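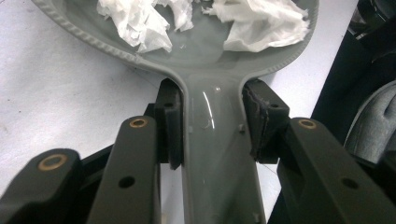

marlowe_k: I'd say don't sign anything until you've seen the waiting list in writing. They told me the same thing two years ago and I'm still in my sister's basement.

4 min read

pinecone77
Okay, that's kind of what I was afraid of! To back up for anyone just coming in: I've been trying to get into one of the income-based apartments in Losirwood. The new building is Farquharson Court, and it has 29 units set aside at the lower rent. I called and the woman said there are 1,356 names on the list. For 29 units. I asked her to say it again because I thought I'd misheard.

They also want a holding deposit of $1,000 to "keep my place active," and I don't have that lying around (who does?).

dutch_oven
A deposit to stay on a list? Is that the city or the management company? When I applied in Skiltow it cost me nothing, just a mountain of forms and a copy of every pay stub I ever got.

pinecone77
Management company, Pranora. The city page sends you to them.

marlowe_k
Yeah, same outfit I dealt with. Mine was a smaller fee but it was still a fee, and I never got it back.

rentersrage
This whole system is a joke. There are empty houses all over Losirwood, I walk past three on my way to the bus. Grass up to the windows. And they build one block with a handful of cheap units and everybody's supposed to clap.

gus_on_elm
I'll be the unpopular one. I own a duplex and rent out the other half, and those empty houses aren't just sitting there ready to go. The one next to me needs a roof, wiring and a sewer line. You could give it away and most people still couldn't afford to live in it. I'd take new apartments any day, even if it's only a few at a time.

rentersrage
So fix them. The city found money for the new parking deck.

gus_on_elm
Different pot of money, but sure, I didn't like the parking deck either.

dutch_oven
Can we get back to pinecone's question lol. Did you ask if the deposit is refundable? And what happens if you don't pay, do you drop off the list or just go to the bottom?

pinecone77
She said "it may affect your position." That's all I could get out of her. I've got 8 more months on my lease here and the rent went up again last December, so I have a little time, just not a lot of it. It's me and two kids in a one bedroom and the oldest is getting too tall for the bunk bed.

marlowe_k
Get that "may affect" part by email. If they won't write it down I wouldn't pay it.

quietporch
I disagree with marlowe a little. I paid one of these in Skiltow, different company, and it came off my first month's rent when I moved in. Took forever but it worked out. I'd still ask for a receipt and the refund terms, but I wouldn't walk away over it if you can scrape it together.

pinecone77
Okay, emailing them tonight. I'll put in for Skiltow too, I guess, even though the drive to work would be awful. Thanks, all of you, even the parking deck people!

rentersrage
Any time.

Contact us | © Losirwood Neighbors Forum | Back to top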